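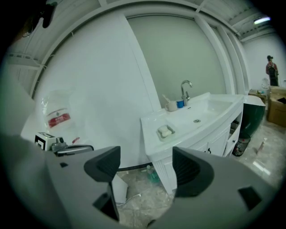
Griltier hand-held gripper, build 2
Pre-use inspection checklist with comments
Inspected by: Borghild Hägglund
Reviewed by: King-fai Hsieh
Date: 2019-06-13
Location: Ondis shared workshop, wash area

Status codes: OK, ADJUST, FAIL, N/A. A FAIL in section 1 or 3 stops the session.

1. Fingers and pads

1.1 Pads seated on finger carriers, no side play. OK.
Comment: Right pad was replaced after the December inspection. Left pad is original.

1.2 Ribs on right pad clean and intact. OK.
Comment: Wipe with a damp cloth only. Solvent swelled the test piece and left it tacky.

1.3 Slot at base of left pad free of debris. OK.

1.4 Fingers open and close over full travel without binding. ADJUST.
Comment: Slight drag near full close. Rail cleaned and relubricated, drag reduced but still there. Recheck at the next inspection.

1.5 Pad fasteners at specified torque, paint marks aligned. OK.

2. Housing

2.1 No cracks at screw bosses. OK.
Comment: Printed part. Checked with a flashlight, trigger held and released.

2.2 Housing cutouts clear. OK.

2.3 No sharp edges where the hand rests. ADJUST.
Comment: Seam sanded with 400 grit, then 800. Still noticeable with a bare hand. Acceptable for short sessions. KH wants the seam moved in the next print.

3. Electrical

3.1 Battery pack secured, no swelling. OK.
Comment: Forsberg pack, 2,000 mAh. Replace on any visible change in shape.

3.2 Wiring strain relief in place at both ends. OK.

3.3 Stop switch cuts motor power. OK.
Comment: Tested three times with fingers moving. Test again after any wiring change.

3.4 No exposed conductors. FAIL on first check, OK on recheck.
Comment: Heat shrink had slid back at the motor connector. Replaced with the adhesive-lined type. The tool is not sealed. Do not rinse it and do not set it down in a basin.

4. Tag and bracket

4.1 Tag module fixed, faces clean and unscratched. OK.

4.2 Bracket screws tight. ADJUST.
Comment: One screw took a quarter turn. Threadlocker applied. Same screw as last time, so the hole is probably worn. Fit an insert if it moves again.

4.3 Tag position matches calibration record. OK.
Comment: Calibration repeated after 4.2 and saved under the same name in the Pokeo log. Old record kept.

5. Work area

5.1 Floor free of loose items and cables along the walking path. FAIL.
Comment: Thin white cable across the tiles in front of the vanity, and a bottle on the floor by the cabinet base. Tile is glossy. Pick up the bottle and route the cable along the wall before the session starts.

5.2 Items for handling placed on the counter. OK.
Comment: Mug with toothbrush, blue cup, bar of soap in the dish. Leave the mug beside the faucet.

5.3 Cabinet doors and drawers shut. FAIL.
Comment: Drawer in the open compartment on the right is partly out. Push fully in.

5.4 Other people clear of the working radius. OK.
Comment: Person at the far wall, well outside reach. Call out before moving toward that end of the room.

Open items
1.4 Finger drag, BH
2.3 Housing seam, KH
5.1 and 5.3 to be closed by the operator and initialed below before power-on

Initials: ______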